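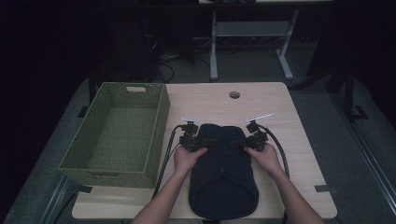 Green basket, navy thing, Saturday morning.

23 Nov 2019

I've been trying to buy fewer clothes for almost two years now and I want to write down how it has gone, mostly for myself.

I didn't set out with a rule. In January of last year my bank sent one of those summaries that sorts your spending into groups, and clothing came out ahead of gas. I drive to Stutham and back every weekday, so that seemed wrong. I went through the statements and it was right. Most of it was small stuff. Shirts on sale, socks, a second pair of the same pants in case the first pair wore out. The first pair is still fine.

So I stopped going to the outlet stores, and I took my card number off the two sites I used most. That second step did more than I expected. Getting up to find my wallet was enough to make me drop it most of the time.

For the first few months I kept a spreadsheet, with the date, the item and the price. I quit the spreadsheet in the spring because there wasn't much to put in it. I did work out the savings once, and it came to $372 for the period compared with the same months the year before. I thought it would be more. But I also spent some money on repairs, and I counted that against it.
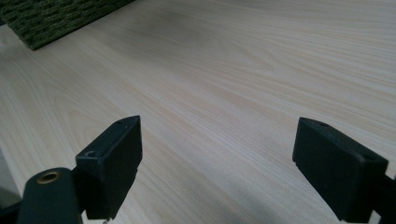 Purificación Cabello wrote in after my last post that repairs shouldn't count as clothing money at all, and that I was making my own numbers look worse than they were. She puts hers under household, next to the plumber. I've thought about it and I'm leaving it where it is. If I have to pay to keep wearing a coat, that's what the coat costs.

The repairs have been mixed. There's a tailor on the main street in Vinville, in a brick building with 1886 cut into the stone over the door, and he is good but slow. He kept my gray work pants for five weeks. He did a zipper on a jacket that I'd given up on and it works better than it did new. I also tried the counter at the dry cleaner's, who sent the thing out somewhere, and it came back with the hem an inch shorter on one side. I undid it and did it over by hand on the couch. It took two evenings.

Knits are the harder part. I can sew on a button and I can close a seam. I can't darn in a way that doesn't show. I've watched people do it, and I've bought the wooden mushroom and the needles, and what I get is a hard lump about the size of a coin. On a sock you feel it all day. I've decided I'm fine with lumps on elbows and not on feet.

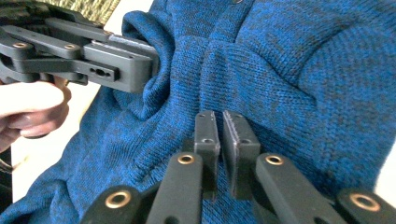
Blue knit, up close.

The other thing I've changed is washing. I used to wash everything after one wearing because that's how I was raised. Now sweaters get hung over a chair by the window for a night and go back in the drawer. I wash them when they need it, in cold water, and dry them flat on a towel. Julián Aguirre lent me a sweater comb for the pilling and I still have it. I should give that back.

I fold them now too. Hangers were giving my sweaters points at the shoulders, and it took me far too long to make the connection. Folding in thirds works best for my drawers, which are shallow. I know some people roll theirs. I tried it and they unrolled.

What I haven't solved is getting rid of things.
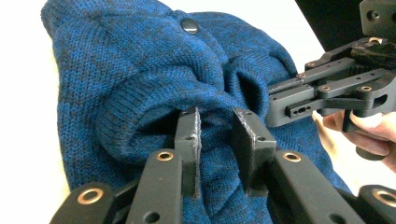 I still own plenty that I don't wear, and buying less does nothing about that. There's a whole shelf of shirts from an old job, and a suit I bought in 2000 that I can button if I don't breathe. I've taken two loads to the donation place over in Tejada. Both times I pulled something back out of the bag in the parking lot. One of those was a brown cardigan and I've worn it a lot since, so I can't say it was a mistake.

The plan for this winter is to buy boots, which I do need, and nothing else until spring. The soles on the old ones have been glued twice. I'm going to look at a few pairs after Thanksgiving and I'll post what I end up with.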